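Lostau flats to get worktop layout change after kitchen survey

Residents moving into the refurbished flats at Lostau will find the small appliances in a different place from Monday, after a survey of kitchen worktops recommended moving toasters and bread storage to the same stretch of counter.

The survey covered 159 furnished kitchens managed by the letting firm Edov. It recorded what tenants kept out on the worktop, how far each item stood from the nearest double socket and how much clear surface was left for preparing food.

According to the report, written by Erhan Toprak and Tuncay Ekinci, the mean clear length of worktop was 600 mm. In 31 kitchens there was no clear length worth measuring, usually where a toaster, a toaster oven and a kettle shared one run of counter with dry goods and mugs.

"The cupboards were often half empty," said Toprak. "People keep out what they use at breakfast, and it stays out until the next breakfast."

The standard layout issued by Edov had placed the toaster beside the hob and the bread box at the far end of the room, next to the fridge. Most tenants had moved one or both. Under the new layout the bread box stands against the wall with the toaster in front of it or to one side, and jars and canisters go in the corner behind.

The report also deals with surfaces. Marble worktops are to be wiped with a neutral cleaner only, as vinegar and lemon juice etch the stone. Crumb trays are to be emptied weekly, with the toaster unplugged and cold. Nothing should be stored on top of a toaster oven while it is switched on, and cloths and towels should be moved to a rail before use. 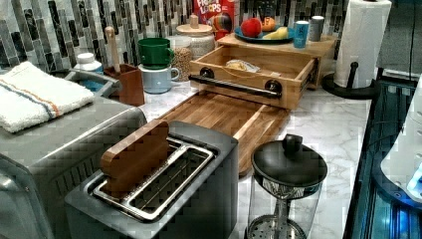
Bread boxes with a drawer were rated slightly higher than those with a lid, which need free height above them to open. The drawer type needs clear space in front instead – a point the authors say should be checked before the toaster is set down.

Anderson Godoy, who manages the Lostau building, said the change would cost little, as no sockets are being moved. A budget of 2000 euros has been set aside for replacement bread boxes and utensil holders.

A second survey, covering the Kurtuluş flats, is due to start in March.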